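Kirkesero Youth Football Programme
Progress report to the Deker Fund, 30 August 2019

The grant covered pitch hire, coach training and kit for the girls' and boys' under-14 squads. Registrations closed at 400 players, spread across the Puver and Gamage sites. Spending to date stands at £3,798, of which £867 went on goal nets, corner flags and replacement balls.

Level 2 coaching awards have been completed by Rokeya Uddin and Nuwan Akanda. A third candidate has deferred the practical assessment until January. Sessions at Gamage now start half an hour later — the school lets the pitch until six — and attendance there has held steady.
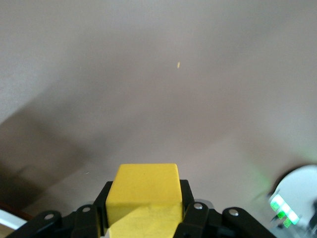 Mahfuz Begum asked in reply to the draft whether the later start would still work once the clocks change, as the Gamage pitch has no floodlights. It will not. From the end of October both squads will train at Puver, on the artificial surface, with the under-14 girls taking the first slot. The extra hire cost falls within the existing budget line.

Two fixtures were lost to waterlogging and have been rearranged. The league has accepted our transfer paperwork for players moving between sites, and no registration queries remain open.

Outstanding items: first aid renewals, the winter fixture list and the second kit invoice.

Georges Farah
Programme lead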